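Henusberg Robotics Club, December 11, 2022

Minutes of the last meeting were approved with no changes.

**Tidying task.** The home group has 133 recordings of soft toys going into a box, against a goal of 535 set in September. Sorting through them is slow. It was agreed that each recording gets one label only, "in box" or "not in box," and that unclear ones go on a separate list for the next meeting.

**Grippers.** Discussion of whether long-eared toys should be picked up by the body or by the ear. Agreed on the body for now. Members are asked to open the jaws fully before each pick and to check the finger pads and joint screws before starting.
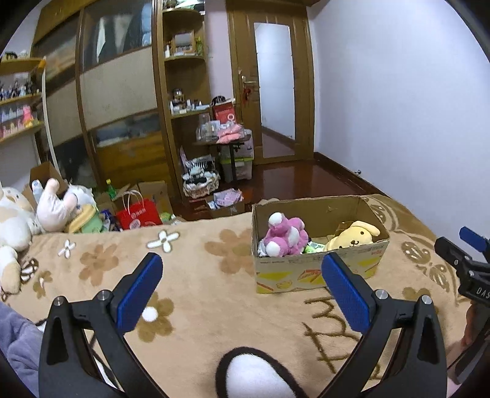
*Toy tidying on a bed, both grippers, box with two plush toys in it.*

**Software.** The Stistik script failed on 41 files with long names. Names will be kept to 8 characters from now on. The old files will be renamed by hand.

**Doãn Cup.** The entry form is not finished. The club will enter the sorting event and skip the maze.

**Budget.** The Heken order for spare pads was approved. A second battery charger was put off.

**Other business.** The key to the parts cabinet is still missing.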